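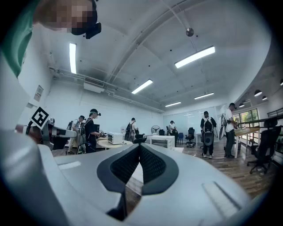
According to Markos Andreadis, anything handed to a mayor by a foreign delegation belongs to the mayor, full stop, and asking about it afterwards is bad manners.

He put that under my letter on the town forum and it got plenty of agreement, which I don't take as proof of anything. So I'm asking here, where I hope someone has read the rules.

Rukside is twinned with Selov. Last August a party from their town hall came over and we put on a dinner and a coach tour. Speeches were made. The mayor was given a silver dish and a framed old map, and gave them a clock back. The clock came out of the civic budget. The whole visit went down in the accounts as "hospitality, £1027" with no breakdown. The dish and the map haven't been seen in the town hall since. I've looked at the gifts page on the council website and it has no entry for that month.

I'm not accusing anyone of pinching a dish. What I'd like to know is whether a gift like that belongs to the council or to the person, whether it has to be written down, and who I ask if the clerk won't answer. I've emailed twice. The first reply thanked me for my interest in twinning.

Is Markos right or is he just loud?

Posted by dullpenny, Mon 16 April

gatepost_annie

He's not right, no. It depends what the gift was for. If it was given to the town, with the mayor standing there in the chain as the town's representative, then you'd expect it to be council property and to go on the list of assets. If it was given to her as a person, box of chocolates sort of thing, she can keep it, but anything over the limit in your council's code of conduct should be declared. The limit isn't the same everywhere, so don't let anyone quote you a figure from a different council. Get hold of your own code. Ours is 38 pages and the bit on gifts is on page 9, after a lot of stuff about respect.

The question for your clerk is "was this accepted on behalf of the council?" Put it just like that, in writing. If yes, ask where it is in the asset register. If no, ask whether it was declared. I can't see a third answer, though I wouldn't put it past them to look for one.

The person in charge of councillors' declarations is called the monitoring officer. If Rukside is a parish or town council, that officer sits at the district or unitary above you, so don't waste stamps on the town hall.

I'd be a bit careful about the website. Ours went months without being updated and the paper register had everything in it. Ask to see the paper one before you write another letter.

Tobermole

waste of time. they all do it. my uncle was on Sterton council and the mayor there had a cupboard full of plates and paperweights from every twin town going, and when they finally had Jacobs in to value it the lot wasn't worth the petrol. silver dish from a town hall is silver plate, i'd bet you. you'll spend a year on it and get a photo of a dish

dullpenny

Thanks Annie, that's the first reply anywhere that has told me what to ask for. We're a town council, so it will be the district.

Tobermole, maybe, but I didn't say it was worth a fortune. If it's plate they can write "plate" in the book. And I notice nobody on the council has told me it's worthless, which would have been an easy enough email to send.

Fenwright

Two things to add to what Annie said.

The £1027 is a separate matter from the dish, and I'd keep it in a separate letter. You can make a freedom of information request for the invoices. The council has 20 working days to reply. Ask for the invoices and receipts behind that line, and don't ask why they spent it, as you're asking for records and an opinion isn't a record. There's also a period each year when local people can inspect the accounts and the paperwork behind them. The dates should be posted on the noticeboard or the website, usually in summer. If you miss it you wait another year.

I'm less sure than Annie that a framed map would have to be declared. Codes are often badly written on ceremonial gifts, and I've read one that left them out altogether. If yours does that, the mayor may have done nothing wrong even if the map is hanging in her hallway. You'd then be arguing that the code ought to be changed, and you'd raise that in the public part of a meeting.

Also check the minutes. There's sometimes a line thanking the visitors "for their gift to the town", and if you find those words you've more or less got your answer about ownership. I'd look at the 8 weeks after the visit, as civic thank-yous tend to turn up late.

gatepost_annie

Fair point about the minutes, I should have said that. Start there, it's free and you don't have to email the clerk.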